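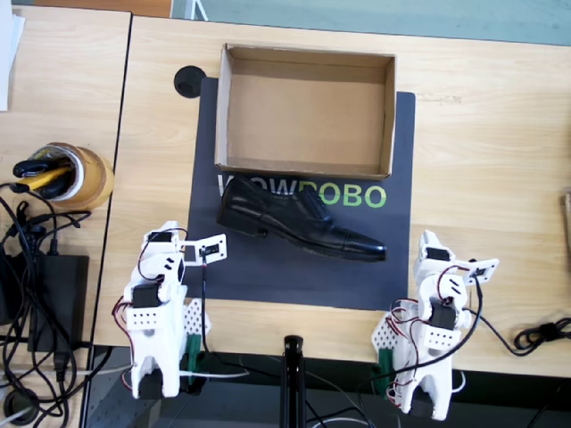
Frequently asked questions about shoe repair by post

Vuven Shoe Repair, last changed on 18th March

Which shoes do you repair?

We repair leather shoes and boots for men and women, with leather or rubber soles. We also take suede, but please read the question about suede first. We do not repair trainers, ski boots or shoes with a sole that is moulded in one piece with the upper part. If you are not sure, send us two photos by e-mail, one from the side and one of the sole, and we will tell you yes or no.

How do I send my shoes?

Fill in the order form and print it. If you have no printer, write the order number on a piece of paper, large and clear, and put it inside the left shoe. Any strong cardboard box is good. It does not need to be a shoe box. Please fill the empty space with newspaper so that the shoes do not move. Do not send them in a plastic bag only, as heels can make a hole in it.

Do I need to clean them before?

Yes, please. Brush away the mud and let the shoes dry at room temperature for at least one night. Do not put new polish on them in the last week. The glue does not hold well on fresh wax and we must then remove it, for which we charge a small extra.

Should I leave the laces in?

Take them out and keep them at home. The same for shoe trees and your own insoles, except if the insole is the thing you want repaired. We had sometimes a single insole left on the shelf and no idea to which order it belonged.

How much does it cost?

New heels cost 14 pounds for a pair. A full leather resole, with heels included, costs 98 pounds. For a complete rebuild of a welted boot (new welt, new cork, new sole, new heel) the price is 168 pounds. Stitching of an open seam is priced after we have seen it. Return postage is included in all prices inside the country.

What if the repair costs more than I expected?

We always write to you before we begin. You have 5 working days to answer. If you say no, we send the shoes back and you pay only the postage. If we do not hear from you, the shoes wait and nothing is done to them.

How long will I wait?

Heels are normally finished in one week. Resoling takes nearly three weeks. November is our most busy month, when everybody takes out the winter boots and discovers the hole from last year, so please add some days then.

Can you make my shoes larger?

A little in the width, yes. In the length, no. Leather can be stretched over the toes or on the side where it presses, and this helps many people. It will not turn a size 40 into a size 41. Patent leather we do not stretch at all, it can crack.

Can you repair suede?

We can change heels and soles on suede shoes without problem. Stains are more difficult. Old oil stains usually stay, also after cleaning, and we prefer to say it now and not after you have paid.

Will the new sole look the same as the old one?

Similar, but not always the same. Some makers use soles which they do not sell to repairers. For Tivadance shoes with suede soles we keep a suitable material in beige and in grey. For Trajkovski walking boots we use a rubber sole with a similar profile. If the colour of the edge is important for you, write it in the box "Wishes" on the form.

How many times can a shoe be resoled?

It depends on the upper more than on the sole. A welted shoe which is cared for can have several new soles in its life. When the leather is cracked deep across the toes, we will advise you to keep your money.

Which polish do you recommend?

We use Prurer cream in the workshop because we are used to it, but any good cream in the right colour will do. Put on a thin layer, wait ten minutes, then brush. Most people take too much.

Do you give a guarantee?

Yes, six months on glued and stitched work. If a heel comes off in this time, send it back with the shoe and we fix it free of charge. Normal wear is not included.

Can I bring the shoes personally?

Yes. Please write first, so that there is somebody at the counter. We can take cash or card.

My question is not here.

Write to us by the contact form and mention your order number if you have one. We answer in the mornings.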